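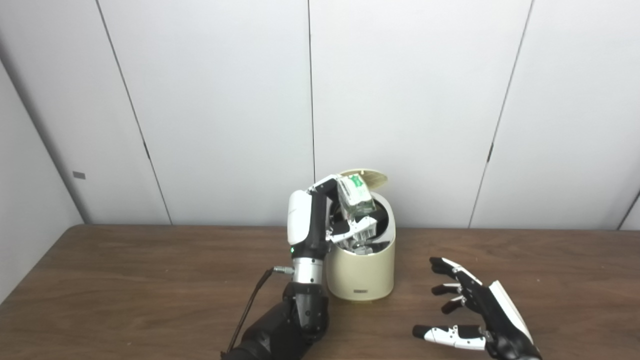

**Do I have to flatten cartons before they go in the trash, and is my landlord allowed to charge me for it?**

Posted by plavcombe_tenant, August 21, 2018

I rent a one-bedroom in Plavcombe, in a building run by an outfit called Nukier Property. Last week a letter came under my door informing me that an "unflattened beverage carton" had been found in the chute and traced to my unit. The fee is $75. It was a juice carton, I won't pretend otherwise, but my lease says only that trash must be "bagged and tied," and it was both. The letter also mentions a second offense in September, which seems optimistic of them.

Is this a real rule? And are cartons even trash? My old town took them with the paper.

---

**Verena Oberholzer**

Two separate problems, so take them one at a time.

The fee first. Read your whole lease, including any page titled "house rules" or "addendum" that you signed on move-in day while holding a lamp. If flattening isn't in there, write back and ask which clause the charge is based on. Keep it short and polite, and keep a copy. Don't just leave it off the rent, or you'll end up arguing about late rent as well. If they won't name a clause, call the tenant line at your city or county office before you pay anything.

As for the cartons, it depends on your hauler. They're paper with a thin plastic lining, and the shelf-stable kind has a layer of foil too. Some places pull them out and recycle them, some send them straight to the landfill. Look up the list for your address, and check the date on it, as these get changed without much fanfare. Where they are accepted, you usually empty them, rinse them and put the cap back on. Some haulers don't want them flattened at all, and I would enjoy mentioning that to Nukier if yours is one of them.

---

**Qiu**

they did this to me over a pizza box. I asked for the clause and never heard from them again. still have the letter on my fridge

---

**old_piron_road**

Just flatten it. Takes 2 seconds. I manage a building with more than 2,000 bags a month going down one chute, and it jams constantly. You step on the carton and you're done. $75 is steep though.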